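Security bulletin: password reuse and the Skastlow customer portal

Wednesday, April 21, 2021

Korkero has been informed that login details for the Skastlow customer portal were tested by an outside party during February. According to the operator's notice, 1178 accounts were tried with passwords taken from older leaks elsewhere, and 127 of them were opened. Payment details are held on a separate system and were not reached.

Members who hold a Skastlow account are asked to change their password, even if they have not received a letter. Anyone who used the same password for e-mail or online banking should change it there as well. Two-step login is now available under "My account" and will become compulsory for business customers in 30 days.

Members should also be wary of messages that claim to come from Skastlow and ask for a code. The operator does not request codes by telephone or text message. Suspicious messages may be forwarded to the Korkero information desk.
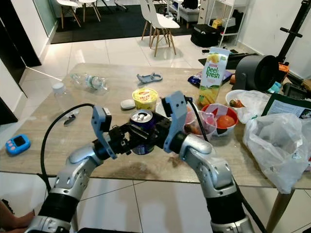 Gatchalian: My letter only came on Monday, so I would not wait for one. Changing the password took two minutes, but the code for two-step login went to my old number.

Faron: Does the deadline apply to sole traders too?

Contact | © Korkero 2021 | Back to top

This site uses cookies. By continuing you accept our cookie policy.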